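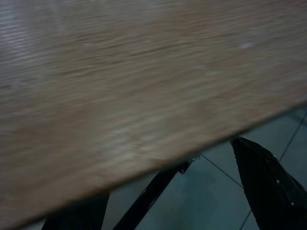
Figure 9. Wrist view during a table-edge approach, gripper open. Tabletop blurred by motion.

9. Recording the approach segment

An approach segment covers the travel of the arm toward the work surface, up to the first contact or the first full stop. Record it with the gripper open. Grosto stores the wrist view and the joint readings together, so both must be running before the arm moves.

9.1 Before recording

1. Park the arm at the home pose and open the gripper fully.
2. Check that both fingers appear in the wrist view. The table edge may cross the view at any angle.
3. Wipe the camera cover with a dry cloth.
4. In the Session panel, select Approach and enter the table code. Tables at the Woltthorpe site use codes 374 to 413.

9.2 Recording

1. Press and hold the pedal. The status lamp turns green.
2. Guide the arm toward the table by the upper handle. Keep hands off the wrist housing.
3. Vary the starting side from one take to the next. Include takes that pass over the front edge, with floor visible past the tabletop.
4. Stop the arm and wait two seconds — the writer needs this pause to close the segment.
5. Release the pedal.

CAUTION: Do not drive the fingers below the tabletop. Table legs and brackets are not in the collision map, and the arm will not stop for them.

9.3 Blurred frames

Fast travel smears the wood grain into streaks, as in Figure 9. Keep these frames. The learner receives the same blur at run time, and a set trained only on sharp frames tends to hesitate near the edge. Reject a take only if:

- the joint log has a gap;
- the pedal was released before the pause;
- a hand covers the lens.

NOTE: Dim rooms lengthen the exposure and increase blur. Leave exposure on Auto. Fixed exposure is supported only with the Malhotra lamp kit.

9.4 Labeling

Mark the segment Reach, Edge or Abort. Use Edge for any take in which the front edge of the table enters the wrist view, even if the arm later moves back over the surface. Labels can be changed until the session is uploaded.

Comments (3)

cadby_cell2
Does the two-second pause apply to Abort takes as well? Ours close without it.

gridline
Yes, or the last joint readings go missing. Check the end of the log against the video.

tmw
9.4 should say what to do when the edge shows only at the very start of a take. We have been using Edge.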